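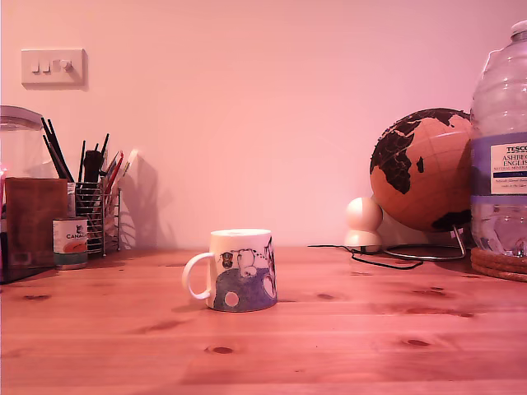 Figure 3. The mug on the pine table, between the pen holder and the cork-look globe.

4.2 What stays on the table

I went into this part of the study thinking I'd be writing about clutter. I had a whole reading list on clutter! But the longer I spent with people's tables, the less that word did for me, and by April I had crossed it out of most of my notes and started writing "residents" instead (a joke at first, and then it stuck). A resident is anything that lives on a table between uses. It may have a proper home somewhere else, in a cupboard or a drawer or on a hook, but ask its owner where it is and they'll point at the table.

The table in Figure 3 is the one I keep coming back to. It's light pine with good dark knots in it, pushed up near a wall with the light switches on it, and it does the work of a desk and a place to drink something hot. There's a mug standing out near the middle, one of those cartoon ones, with a white bear-like animal and a little dark figure on it. There's a globe with black continents. Over on the left is what I call the back row: a glass jar with a grey lid, a brown wooden box, a small can, and a wire mesh holder stuffed with pens and pencils and brushes.

I like this table because it shows the two kinds of resident so clearly. The back row is what I'd call settled. Things bunch together at one end and stand close enough that you'd have to shift one to wipe under another. The mug is a different animal (sorry). It has clear wood around it. In the interviews, people described a mug in that spot as being "out," and they used the same word for a mug they'd finished with and a mug they hadn't poured anything into yet. I asked one person the difference between "out" and "left out" and got a long silence and then, "Well, left out is when my sister does it."

Khrystyna-Mariia Nazarenko, who read all the transcripts alongside me and coded them separately, had a different name for the settled group. She called it the shoreline. Her idea was that objects drift toward the wall or the end of a table over days of small pushes, a bit like driftwood, and that what we see is the line where they stop. I resisted this for weeks, mostly out of stubbornness, and then I went back through my Schmieder diaries and found her pattern all over them. People rarely told us they had put the pen holder in the corner. They said it "ended up" there. We kept both terms in the coding sheet, settled for the state and shoreline for the place, and I'd do the same again.

The diaries themselves need a quick word. We collected 489 entries, each one a few lines about a single object and where it was at the end of the day. People were allowed to pick any object they wanted. I had expected lamps and laptops and bowls of keys, and we did get those, but mugs ran away with it. Mugs were in 300 of the 489 entries. I don't want to make too much of that number, as a mug is an easy thing to write about when you're tired and want to go to bed, and several people owned up to exactly that. Still, it matched what we heard face to face. When I asked people to tell me about their table, a mug was very often the first thing they mentioned, even when it was sitting in the sink in another room.

What surprised me more was how much the printed mugs mattered. Of the 22 people we interviewed, most had one particular mug with a picture on it, and they were quite particular about which way it faced. Some turned the picture toward themselves. Others turned it outward, toward the room, and a left-handed participant told me she never sees the picture on her favorite because the handle always puts it on the far side. She'd bought it for the picture! In Figure 3 the handle is on the left and the bear is facing us, which would be outward for anyone sitting on the other side. I wouldn't read a habit into one mug on one table, but it's a nice case to think with.

Then there are the things like the globe, and here I have to admit the coding got messy. Is a globe a tool or a decoration? We went back and forth. Our first sheet (adapted from the Kedis household list, with a few rows added) had a simple split between things used and things looked at, and globes broke it right away. The owners who had one said they looked at it, and then a minute later they'd tell me about spinning it to settle an argument over where some place was. In the end we let an object sit in both columns. The same went for jars kept for their looks, tins kept after the contents were gone, and wooden boxes that people were fond of and couldn't tell me what was inside.

Pen holders deserve their own paragraph and will get a short one. They fill up and they don't empty. People add to them with whatever is long and thin, so that pencils end up in with brushes and the odd chopstick, and the working pens get harder to find. One participant tests hers every spring, on the back of an envelope, and puts the dead ones back.

I'd hoped to say something firm about table size, and I can't. We didn't measure well enough in the first round, and the second round leaned toward small apartments. My hunch is that a bigger table gets a longer shoreline and about the same patch of clear wood in the middle, since people seem to defend the space they need for two elbows and a drink. It's a hunch and I'd love for someone to check it with a tape measure. Section 4.3 picks up the question of who is allowed to move a resident, and that's where the sister comes back in.

Filed under: Home & Everyday Objects > Working Papers

Recent in this series
Shelves, sills and other ledges: notes from the Pleten interviews
What goes in the second drawer down
The Pilteo diary method, with blank sheets
Chairs that hold coats

Contact the editors | © Pilteo Working Papers | Back to top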